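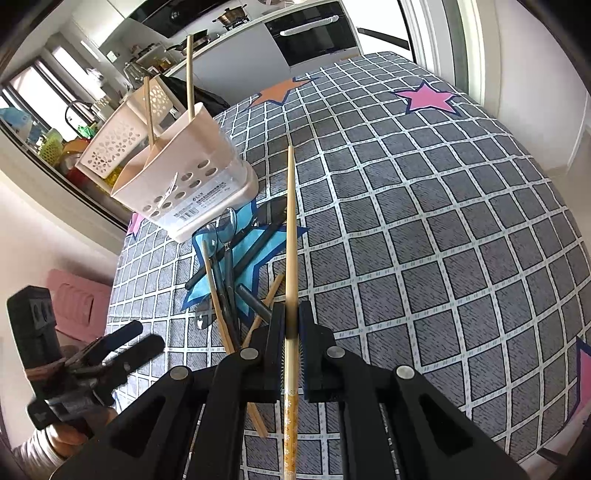
WOMIER HOUSE TEACHING KITCHEN
Safety walk-through, kitchen, store and Yao Room

Date of inspection: 7/11/23
Inspected by: Shengli Bai
Ratings: OK / Fix / Stop using. There was once a fourth rating, Monitor, and it was removed after everything in the building ended up on it.

Copy goes on the inside of the pantry door, over the old one. Please don't write replies on it in texta. Pencil is fine.

ENTRY AND EXITS

Front door opens freely from inside without a key
OK
Comment: Opens freely from outside too if you lean on it, so that's one for the locksmith. Safe in a fire, less so at other times.

Rear exit clear of obstructions
Fix
Comment: Two flattened cartons, a mop bucket and a folding chair. When I asked about the chair I was told it was for holding the door open. The door is a fire door. It would like to be shut.

Exit signs lit
OK
Comment: The one over the rear exit has been dusted, for which thanks to whoever did it. It is visibly greener than its sibling.

Assembly point sign in place
Fix
Comment: The sign is in place. The assembly point is now the neighbour's new carport. I have spoken to the neighbour, who was decent about it and asked that we don't assemble often. New sign to go on the fence by the lemon tree.

Steps and handrail
OK
Comment: Rail tightened in July and still tight. Grip tape on the bottom step is lifting at one corner and will be dealt with before it catches a thong.

FLOORS

Kitchen floor clean, dry, no lifting edges
Fix
Comment: Clean. Dry apart from the patch in front of the sink, which has been there so long that people step around it without looking. Plumber booked to look at the trap. Until then there's a yellow cone, and the cone is to stay on the floor. I found it on top of the fridge.

Anti-fatigue mats flat and sound
OK
Comment: The mat at the prep bench has been turned over to hide the burn. Noted, and admired, but the textured side goes up.

Yao Room carpet
OK
Comment: Ugly is outside the scope of this form.

GAS

Bottle secured upright, outdoors, clear of drains and ignition sources
OK
Comment: The 9 kg bottle for the wok burner is chained and standing where it should. The spare was in the store cupboard next to the paper napkins. It is now outside. It goes outside every time, including when it's raining and including when it's "empty".

Hose and regulator
Fix
Comment: Soapy water test done, no bubbles. The hose has gone stiff near the fitting and I want it replaced before the next class that uses the wok. Use the indoor cooktop meanwhile. Yes, I know it isn't the same.

Shut-off valve labelled and reachable
OK
Comment: Reachable now that the recycling has moved. Every class leader should be able to find it in the dark. Try it some evening, it's instructive.

Cooktop ignition
Fix
Comment: Back left burner only lights from its neighbour or with a match. Tag is on the knob. Somebody had turned the tag around so the blank side faced out.

ELECTRICAL

Test tags in date
Fix
Comment: Kettle, toaster and both rice cookers are in date. The stick blender has no tag and no known origin. It has been put in my office until it's tested or claimed.

Safety switch tested by push button
OK
Comment: Tripped at once. It also took out the computer in the front office, where I'm told there was an unsaved roster. Next time I will yell first.

Cords clear of water and hot surfaces
Fix
Comment: The kettle cord was draped over the tap. It reaches the other power point with room to spare. I've moved it, and I expect to move it again.

Power boards
Stop using
Comment: One power board plugged into another behind the Yao Room sideboard, feeding a lamp, an urn and a phone charger. Both removed. The urn gets the wall. The lamp can have what's left over. The charger belongs to someone who should come and see me.

Dishwasher (Plirnis, under bench)
OK
Comment: Door seal replaced. Completes a cycle, gets hot, drains. Makes the noise. The technician heard the noise and said it was "just its way", and charged us a call-out for that.

COLD STORAGE

Fridge at 5 degrees or below
OK
Comment: Checked with the probe, since the readout on the door has said the same thing since we bought it and continued to say it during the blackout.

Freezer
OK
Comment: Frost building along the top. Defrost before the summer program. There is a tub marked "stock?" and I would be grateful if its author could drop the question mark or the tub.

Raw below cooked, everything covered
Fix
Comment: Chicken thighs on the middle shelf above an uncovered bowl of cut melon. Melon thrown out. I took no pleasure in it, as it was a good melon.

Food dated
Fix
Comment: Mostly. "Fresh" isn't a date. Nor is a smiley face.

KNIVES AND HAND TOOLS

Knives stored in block or on rack
OK
Comment: All home except the small serrated one, which turned up in the drawer under the tea towels, blade towards the hand. I've still got all my fingers, thank you for asking.

Knives sharp
Fix
Comment: Beginners' set is blunt. The theory that blunt knives are kinder to beginners comes up whenever I raise this. Blunt knives slip. Sharpener has been rung.

Chopping boards sound, colour-coded
Fix
Comment: The green board is scored deeply enough to plant in. Replace. The red one is fine. The blue one is warped and rocks on the bench, so put a damp cloth under it until the new one turns up with the green.

Mandoline guard present
Stop using
Comment: Guard is missing. Mandoline is locked away until it's found. I've seen what happens and I've filled in the other form, the longer one.

Table utensils, wooden and bamboo items
OK
Comment: Went through the lot by feel, running a thumb along for splinters and splits. A couple of pairs had gone rough at the tips and were binned. Don't leave bamboo soaking overnight, whatever your aunt does. Dry it properly and stand it with some air around it. Anything furry or smelling of pond goes out without ceremony.

Can opener
Fix
Comment: Works. Leaves a curl of metal on the lid. Replace it, and I'll accept nominations for one that lasts a year.

HOT WORK AND BURNS

Oven mitts and dry cloths at hand
Fix
Comment: One mitt has a hole in the thumb, which is where the thumb goes. Binned. Wet tea towels are not mitts. This was in the last report, in these words.

Fire blanket mounted and accessible
OK
Comment: Accessible, once I'd taken the aprons off it. A second hook for aprons is now on the opposite wall and has a little picture of an apron above it.

Extinguishers serviced
OK
Comment: Woner came through, serviced the lot and stamped the tags. They also pointed out that the one by the cooktop should sit further away from it, so that you don't need to reach through a fire to put out the fire. They're moving the bracket.

Rangehood filters
Fix
Comment: Drips. Degrease them this fortnight. If you've never done it, volunteer, and bring clothes you dislike.

Oil disposal
OK
Comment: Drum is sealed and labelled. Tray underneath is clean. Suspiciously clean, but I can't fail something for that.

CHEMICALS AND CLEANING

Chemicals stored away from food
OK
Comment: Low cupboard, child latch working. It took me three goes, so the latch is very good or I am not.

All bottles labelled
Stop using
Comment: Spray bottle of clear liquid, label washed off. Water, vinegar or sanitiser, opinions differed. Tipped out. No label, no bottle.

Gloves and eye protection
Fix
Comment: Gloves in every size except the one that fits people. Order mediums. Goggles are present and still in the wrapper.

Bench sanitiser diluted to the chart
OK
Comment: Chart is up and has been followed. Measuring jug goes back in the chemical cupboard afterwards. It's the one with CHEMICAL on it, and I found it holding pancake batter measurements in somebody's handwriting on a sticky note. I have chosen to believe it was only the note.

YAO ROOM, DINING SET-UP

Tablecloths clear of the floor
Fix
Comment: The long ones puddle at the corners and people walk in them. Fold under and clip. Short ones are fine.

Chairs
Fix
Comment: One with a loose back leg, marked with tape and put in the store. Please don't fetch it back out when numbers are tight. That's how the last one got its reputation.

Clear walkway between tables
OK
Comment: Passed with the tables as I found them. They'll have been shoved up against the window by the time you read this.

Candles
Stop using
Comment: No.

FIRST AID

Kit stocked and in date
Fix
Comment: Plenty of triangular bandages, as there always will be. Out of blue plasters, burn gel is past its date. Both on order, and the budget for this and the mats is $400 all up, so kindly stop using the burn gel on sunburn.

Incident book
OK
Comment: Being filled in, mostly legibly. "Hot pan. My fault." is honest but I do need a name with it.

Emergency numbers posted
Fix
Comment: Still lists the plumber who retired to Yamba. He's been very patient. New list is at the printer.

FOLLOW-UP

Anything marked Fix is to be done within 28 days. Anything marked Stop using stays stopped until I've signed the tag, and I'm the only one with the pen. Sharpener, hose and chopping boards come first.

If you've fixed something, put a pencil tick next to it and your initials. Last time there was a tick beside every item by the next morning, including the carpet.

Signed: S. Bai

Pencilled underneath: Mandoline guard was in the salad spinner. Sorry. Also that was my charger.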